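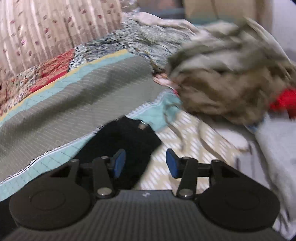

Kazimiera Kwiatkowski asked whether the blankets should be sorted by fiber before anything else, and Abbas Parsa answered that fiber can't be read reliably from a photo, so the labels go by construction: quilted, patchwork, knit, pile, plain woven, other. We kept his order.

Nolska Bedding Set, release 2

Contents
2185 photos of household bedding and small soft items, on beds and before folding. 408 of them have a second set of labels for checking.

Labels
quilted: a top with stitched lines through it, any pattern. The gray-green blanket with the stitched grid is in this class. Edging strips don't change the class.
patchwork: pieced squares or strips. Use this even when the piece is also quilted.
knit: includes speckled and mixed yarns, such as the blue and white one.
pile: fleece, plush and anything fuzzy. If you can't tell fleece from plush, leave the subtype blank.
plain woven: sheets, covers, thin cloths.
other: small items left on a bed. A dark item that could be a sock or a glove goes here with the subtype "unclear".

Mattresses and fitted sheets share one label, "base". Release 1 had them separate and the two labelers disagreed too often. Curtains and walls are not labeled.

Folders
flitier/ single beds
miseo/ double beds and daybeds
urbanczyk/ sofas and chairs with throws
The folder names come from the apartments. Urbańczyk is spelled without the accent in paths.

Known problems
Heaps get one outline, even if more than one blanket is in there. 12 files in miseo/ have the patchwork and quilted labels swapped. They are listed in swapped.txt and will be fixed in September.

Questions about labels go to Abbas, questions about missing files to Kazimiera.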